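Mollard Sites Register – Support
Ticket 698
Subject: Barrow cemetery records plotted in the wrong field after import
Product: Brireo desktop, with Caller sync for field tablets
Status: Closed
Opened: May 2019

Original report

We keep the register of prehistoric burial sites for the Shirima valley and the two ridges on either side of it. Last week we imported the old card index into Brireo. The file has 248 records, mostly round barrows and ring cairns, plus the standing stones on the north ridge. The import finished with no errors and the record count is right.

The problem is the map. Every barrow on the east ridge shows up downhill from where it should be, in the plowed field next to the stream. The cairns on the west ridge look fine. The standing stones are fine too. On the east ridge the shift looks the same for each site, in the same direction.

We checked three cards by hand against the typed coordinates. The numbers in Brireo match the numbers on the cards.

Steps already tried:
Restarted Brireo and reloaded the map layer.
Deleted the east ridge group and imported it again.
Turned off Caller sync on both tablets in case they were writing back old positions.
Opened the same file on a second computer. Same result.

Support, first response

Thanks for the detail. If the numbers match the cards and the shift is constant, the likely cause is the grid setting and the data itself is probably fine. Please check whether all the cards were made in the same survey. Older surveys often used a local grid with its own origin, and Brireo applies one grid to the whole import unless you split it.

Please also send the header line of the import file and one card from each ridge.

Reporter

Header and cards attached. You are right that there were separate surveys. The west ridge and the stones were done first. The east ridge was done later, in November, by a different team, and their cards have a small "L" after the northing. We took it for a typing habit and dropped it when we keyed the cards.

Support

The "L" is the local grid mark. To fix it:

1. Make a backup from File, Archive Copy.
2. Select the east ridge group only.
3. Go to Edit, Position, Source Grid and choose Local.
4. Enter the origin point. It should be written on the cover sheet of the November survey.
5. Press Recalculate. Do not press Apply to All, or the west ridge will move as well.
6. Leave Caller sync off until you have looked at the map.

Reporter

Steps 1 to 3 done. The cover sheet is missing from the box file. Is there another way to get the origin?

Support

Yes. You need 2 sites on the east ridge that have both a card and a modern GPS reading. Pick sites as far apart as you can. Brireo can work out the origin from those under Tools, Match Points. Use the center of the mound for both readings. Edges are a poor choice where the plow has spread the bank.

Reporter

We have GPS for the long barrow at the south end and for the cist with the displaced capstone near the gate. Entered both. Match Points reports a good fit. After Recalculate, the barrows are back on the ridge top, in a line along the old track as the survey plan shows them.

One mound is still off. It is the low one recorded as "possible, much reduced." It plots on the wrong side of the parish boundary.

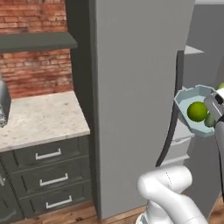

Check the card for that one again, the easting looks like it has two digits swapped. The mounds on either side of it both start with the same three figures and this one does not.

Reporter

Confirmed. The card is correct and we keyed it wrong. Changed by hand and it now sits between its neighbors.

Caller sync is back on. The first tablet updated without trouble. The second gave a conflict warning for the whole east ridge group.

Support

The warning is expected there. The second tablet still holds the old positions. Choose Keep Desktop, then sync once more. If anyone has added field notes on that tablet, export them first, because Keep Desktop replaces the full record.

Reporter

Notes exported, sync run, no warning the second time. We have added a "source grid" field to the record form and filled it in for both ridges. OK to close.

Resolution: mixed grids in one import, plus one keying error. No software fault found. Related help page: Importing records from older surveys.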